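Retention periods for a small household archive

I have kept paper records in ring binders for most of my adult life, and for most of that time I had no rule for what left them. Things went in at the front and stayed. In April I ran out of shelf, measured what I had, and wrote a retention schedule. The schedule is below, with the reasoning for the entries that took any thought.

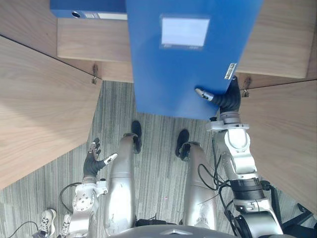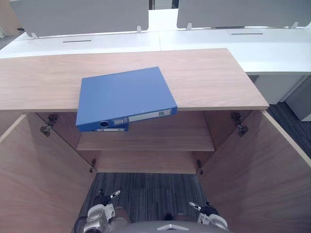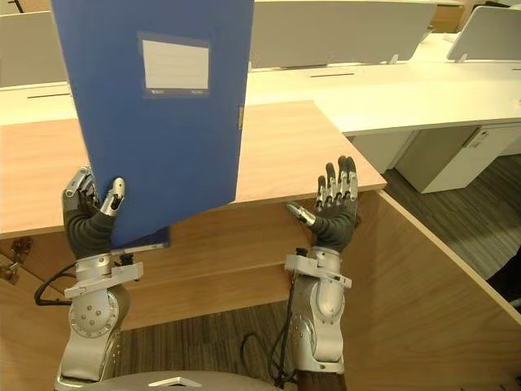
Blue binders, light wood.

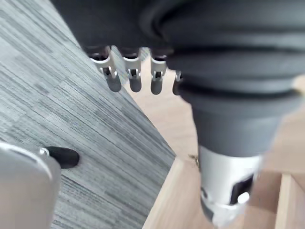 Voltness wrote in after the first draft of this post to say that a retention schedule for a household is overkill, and that one box per tax year, thrown out whole when it gets old enough, does the same job with no sorting. For tax papers I agree, and I have adopted that part. It fails for anything whose clock starts on an event other than the end of the year, and those papers turned out to be most of the volume.

Start of the clock

A retention period has two parts, a length and a trigger. People remember the length and forget the trigger. "Keep it seven years" is meaningless for a roof warranty unless you know whether the seven years run from the invoice, from completion of the work, or from the sale of the house. I use four triggers:

End of year. Bank statements, utility bills, pay stubs, tax returns and whatever supports them.

End of contract. Leases, insurance policies, phone and internet agreements, loans.

Disposal of the item. Manuals, receipts and warranties for anything still in use. The paper goes when the object goes.

None. Birth and marriage certificates, deeds, diplomas, military papers, immunization records. These are permanent and live in a separate binder that isn't reviewed.

The trigger is written on the divider tab in pencil, and the date it fired is added when it fires. A section with no date is still open and can't be touched during a purge.

Lengths

I'm not a lawyer and rules differ by state, so check your own. My numbers err on the long side because paper is thin.

Tax returns: permanent. They are a few sheets each.
Tax support: 10 years from the end of the year.
Bank statements: same as tax support, filed with it.
Utility bills: 3 years, except those used for a home office deduction, which go with tax support.
Leases: 10 years from move-out, including the move-out inspection and proof that the deposit came back.
Insurance policies: 10 years from the end of the term. Liability claims can arrive late, and the insurer may no longer have a copy of the old declarations page.
Home improvement receipts: until the house is sold, then treated as tax support for the year of sale.
Medical bills: 3 years from final payment. Test results are permanent.

The insurance entry is the one I changed most. My first version kept only the current policy. Then Letbridge, the insurer I had before this one, billed me for a month after I had canceled, and the only evidence of the cancellation date was a letter I had nearly recycled the previous Saturday. The letter settled it in one phone call.

Binder or folder

A binder forces an order on its contents and a folder doesn't. That is worth the cost of punching holes when you need to find one sheet by date, as with statements. It isn't worth it for contracts, where you usually want the whole bundle. I keep open matters in folders and move them to a binder when the trigger fires. The act of punching is also when duplicates get noticed.

Lever arches hold more than plain rings but wear out sooner when overfilled. Once the arch stops closing flush, the pages catch at the gap and tear at the hole. I now stop well before the mechanism is full and start a second volume. Both spines get the date range. A spine that says only "Bank" is no use once there are two of them.

Thermal receipts don't last in any binder. They fade in plastic sleeves faster than in plain paper, in my experience, and the ones from Kilholm Hardware were blank after two summers in an upstairs closet. I photocopy any receipt tied to a warranty and file the copy with the original stapled behind it.

The index

Each binder has a one-page index inside the front cover: section, trigger, date fired, destroy after. There is also a master list in a text file I call Kettle, for no reason I can remember. One line per section, sorted by the destroy date, so the next purge is always at the top of the file. I tried a spreadsheet first. It had eleven columns and I stopped updating nine of them.

I don't scan everything. Scans are good for things I may need while away from home, such as policy numbers, the lease and the permanent binder. Scanning old utility bills just moves the same retention problem to a disk, where it's easier to ignore.

First purge

The first pass removed 258 sheets from the bank section alone, nearly all of them marketing inserts and the blank backs of statements that had been printed as separate pages. The whole pass came to more than my shredder was willing to do in a day. Its manual specifies a cool-down after a few minutes of running, and that's accurate. The second session went better after I pulled the staples beforehand.

I shred anything with an account number, a signature or a date of birth. The rest goes in ordinary recycling.

Two entries are still unresolved. I don't have a good trigger for correspondence with no contract behind it, such as letters to and from the city about the sidewalk. And I have a section marked "Misc" with 170 sheets in it, which by my own rules shouldn't exist. It has no date on the tab, so for now it stays where it is.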